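중고 PC 분해·재사용 작업장 문 열어… 부품 떼어 다시 쓴다

검색어를 입력하세요 검색 닫기
공유 14 댓글 5

사무실에서 쓰다 내놓은 데스크톱 PC를 열어 부품별로 나누는 작업장이 3월 필로브(Pillov) 산업단지 안에 문을 열었다. 운영은 재사용 업체 페미츠(Pemitz). 본체를 통째로 파쇄하던 기존 방식 대신 쓸 만한 부품부터 골라내겠다는 계획이다.

첫 물량은 물류회사 하이트만(Heitmann)이 내놓은 사무용 본체 90대. 교체 주기가 지나 창고에 쌓여 있던 것들로, 업체 측은 기종이 비슷해 작업 순서를 맞추기 쉽다고 설명했다. 기종이 섞인 물량은 다음 차례로 미뤘다.

작업은 오전 9시 시작. 본체를 작업대에 눕히고 옆판을 연 뒤 하드디스크, 확장카드, 메모리, CPU 순으로 빼낸다. 떼어낸 부품은 회색 플라스틱 트레이에 자리를 맞춰 올린다. 부품마다 놓는 자리가 정해져 있어 빠진 것이 바로 보인다는게 업체 측 설명이다. 전원공급장치와 케이블은 맨 나중에 손댄다.

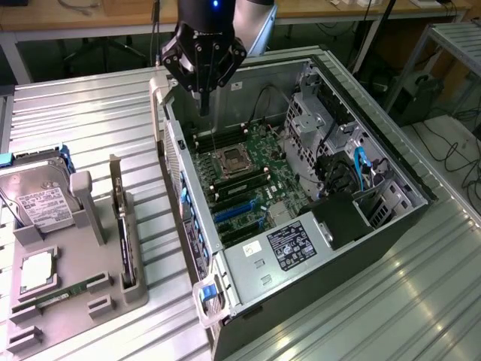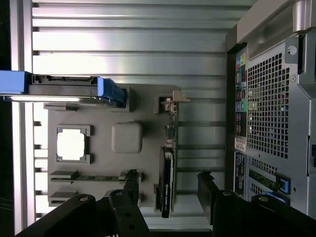

필로브 작업장의 골이 진 알루미늄 작업대. 첫째 사진은 옆판을 뗀 본체 내부, 둘째 사진은 회색 트레이에 놓인 하드디스크와 그래픽카드.

빼낸 부품은 검사실로 넘어간다. 메모리는 오류 검사, 그래픽카드는 부하 시험. 하드디스크는 데이터를 지우고 나서야 상태를 본다. 지우기가 끝까지 안 되는 디스크는 재사용 대상에서 빼고 따로 파기한다. 하이트만 측이 계약 때 가장 까다롭게 따진 대목도 이 부분이었다고. 파기 확인서는 디스크 일련번호별로 발급된다.

검사를 통과한 부품은 부마르트(Vumard) 매장으로 간다. 매장은 필로브 역 뒤편에 있고 낱개 구매도 된다. 보증 기간은 2개월. 가격표는 아직 확정 전인데 업체는 메모리와 하드디스크부터 내놓을 예정이라고 밝혔다. 그래픽카드는 시험 시간이 길어 조금 늦어진다. 케이스는 상태가 좋은 것만 골라 조립용으로 남기고 나머지는 금속 재활용 업체에 넘긴다.

걸림돌도 있다. CPU 소켓이 문제. 핀이 휘면 메인보드를 통째로 못 쓰게 되는 탓에 이 단계에서 속도가 뚝 떨어진다고 한다. 오래된 본체는 고정 걸쇠가 삭아 부러지는 경우도 많다. 업체는 기종별 분해 순서표를 따로 만들고 있으며 다음달 안에 마무리할 계획이라고 밝혔다. 모니터와 노트북은 당분간 받지 않는다. 배터리 보관 시설이 아직 없어서다.

개인도 본체를 맡길수 있다. 접수는 오후 2시부터 5시까지, 작업장 정문 옆 창구. 한 사람당 2대까지 무료. 디스크를 미리 빼고 가져와도 된다. 파기 확인서가 필요하면 접수할 때 말해야 하고 나중에는 발급이 안된다. 택배 접수는 준비중. 주차는 단지 공용 주차장을 쓰면 되고, 정문 앞은 화물차가 드나들어 세울 수 없다.

하이트만 물량의 분해는 14일 안에 끝낼 예정이다. 다음 물량을 어디서 받을지는 정해지지 않았다.

공유하기 14 댓글 5개 모두 보기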